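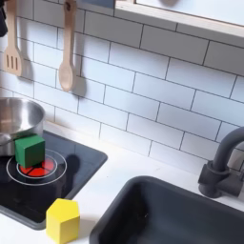
Notebook, December, 9:40 a.m. - wood finish, second round

Jemodura says its water-based clear coat is "fully cured in 30 minutes." I don't believe it and would like to stop hearing it repeated in the shop. Dry to the touch, fine. Cured is a different word, and the data sheet uses the two as if they were one.

Beech offcuts from the Hamann order, sanded to the same grit, wiped down, one coat each. Jemodura on one batch, the old Monix oil on the other. Same brush type, same shelf, window shut. Room felt cool this morning and I didn't log the humidity, so whoever reads this should hold that against me.

Thumbnail test at 30 minutes: Jemodura takes a mark. Faint, but you can see it if you tilt the piece to the light. Monix is still greasy, as expected, and Monix never claimed anything else.

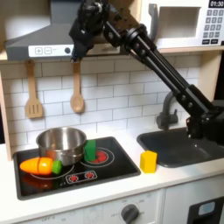

The other claim I want to pull apart is "safe for children's items." Safe when? Wet out of the can, at 30 minutes, after a month? There's a certificate number on the label and I wrote to ask which test it refers to. Got back a brochure. Same brochure we already had, with the leaf on the front. Until somebody sends the report itself, I'm not signing off on this finish for anything small hands will hold, and I don't much care how nice the sheen is.

The sheen is nice, I'll give them that. Less yellow than the oil.

Vostomora ran a rub comparison last year and quoted 1160 strokes before wear-through. No mention of the weight on the pad, or what the pad was. I got wear-through on an edge at 281 strokes with a damp cotton cloth and a moderate hand, which proves very little either, except that edges go first and their number was surely taken on a flat face. One sample. Don't quote it.
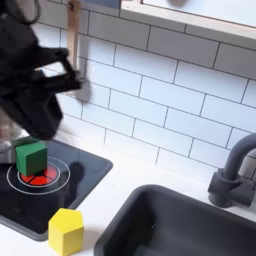 Handles and rails are all edge, more or less, so a flat-panel figure tells us next to nothing about the parts people grab. I'd want rounded samples, a fixed weight, and someone other than me doing the rubbing, as I came into this annoyed.

2:15 p.m. - nail test again. No mark on the Jemodura now. So it does harden the same day, just nowhere near the time on the can. Water drop left on for a while gave a pale ring on one piece and nothing on its neighbor. Thin coat? Can't tell.

To do:
- 2 coats next time, as the label asks (I skipped this, my fault)
- log temperature and humidity
- ask Jemodura for the report again, by phone
- keep the oil for the handles in the meantime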